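手持夹爪采集工位 月度安全点检表(含备注)
工位:Sulorside 二号台
设备:Movby 手持夹爪一对(左、右)
点检月份:八月
点检原因:例行,兼右爪松脱故障后的复查

一、故障经过
做纸杯翻正任务时,右爪在夹持状态下突然失去保持力,纸杯掉落,随后手指自行全开一次。操作者手指当时在握把上,没有受伤。开机到出现故障共27分钟。记录显示右爪通讯中断315毫秒,恢复后控制器按上电流程执行了回零动作。
初步判断:右爪线缆在接头处反复弯折,接触不良。回零前没有等待人工确认,属于程序缺陷,另行处理。

二、点检项目

1. 急停按钮
结果:合格
备注:按下后两爪均断电。复位后不自动动作。

2. 右爪线缆及接头
结果:不合格,已更换
备注:旧线外皮无破损,弯折接头时通讯丢包可重现。旧线已贴标签,交Jorivdale分析,不要放回备件盒。

3. 左爪线缆及接头
结果:合格
备注:同批次线,下月继续看。弯折试验未见丢包。

4. 安装板螺钉
结果:右爪一颗松动,已紧固
备注:紧固后画了防松线。以后看线是否错位即可,不必每次上扳手。

5. 手指关节及指尖标记
结果:合格
备注:关节无卡滞。指尖标记边缘有轻微翘起的要先压平再开机,脱落的不许用胶带临时代替。

6. 夹持力
结果:合格
备注:换线后空杯连续夹放100次,无松脱。

7. 电源输出
结果:合格
备注:限流值被人调高过,原因不明,已恢复。需要改动的,写在交接本上。

8. 地面走线
结果:待整改
备注:线缆没有归槽,容易绊脚,也容易在挪凳子时扯到接头。整改前,人员从台子另一侧进出。

9. 台面
结果:可用
备注:泡沫板有污渍,不影响作业。板面翘边时须更换。

10. 回零程序
结果:不合格,临时措施已执行
备注:通讯恢复后改为保持当前位置,等操作者踩脚踏确认再回零。临时版本已装本台,其他台暂未更新,名单见Bermúdez项目组共享表。

三、复工条件
第2、4、10项处理完毕,可以恢复作业。第8项限本月内完成,逾期停台。
复工后头一周,每次连续作业超过15分钟须停下来摸一下两个接头,发烫或松动即断电报修。
再次出现手指自行张开,不论有没有掉件,一律按急停,保留日志,不要自己重启。重启会覆盖最后一段通讯记录,上次就丢了一部分。
换班时把夹爪放回支架再松手,不要让线缆吊着夹爪的重量。

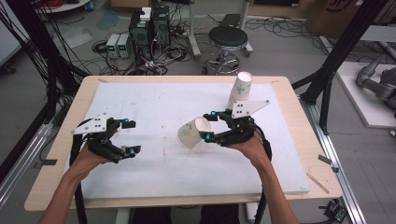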